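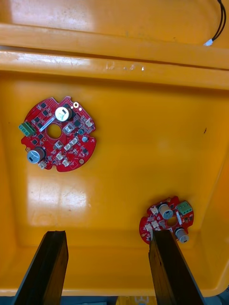

One reader of the last issue wrote that the section on changing the control board left out the waiting time after isolation, and asked whether the vent has to be closed first. It does. Both points are now covered in steps 1 to 3.

5 Changing the control board (Trovex greenhouse vent controller)

Tools needed: cross-head screwdriver, small flat screwdriver, dry cloth.

CAUTION: The controller is supplied from the mains. If the supply cable is damaged, do not open the cover. Contact a qualified electrician.

1. Set the mode switch to MANUAL and hold the DOWN key until the vent is fully closed.
2. Switch off the supply at the isolator and lock it in the off position.
3. Wait 30 seconds. The green lamp must be out before you go further.
4. Undo the screws at the corners of the cover and lift the cover straight off.
5. Touch the earth stud with a bare finger.
6. Note the positions of the plugs, then pull each one out by its body. Do not pull on the wires.
7. Press the 2 side clips outwards and lift out the old board.
8. Hold the new board by its edges and push it down until both clips close.
9. Refit the plugs. The temperature sensor goes to the socket marked T, the rain sensor to the socket marked R.
10. Refit the cover. Tighten the screws by hand only.
11. Restore the supply.

NOTE: Settings are not kept on the new board. The opening temperature returns to the factory value and must be entered again (see section 6).

NOTE: Controllers fitted with a Wedholm chain actuator need the travel limits set again. Naresero rack actuators keep their own limits.

If the display shows fault code 51 after restart, the temperature sensor has not been found. Repeat steps 1 to 5 and check the plug at socket T before ordering a new sensor.

Issue date: 2020-12-25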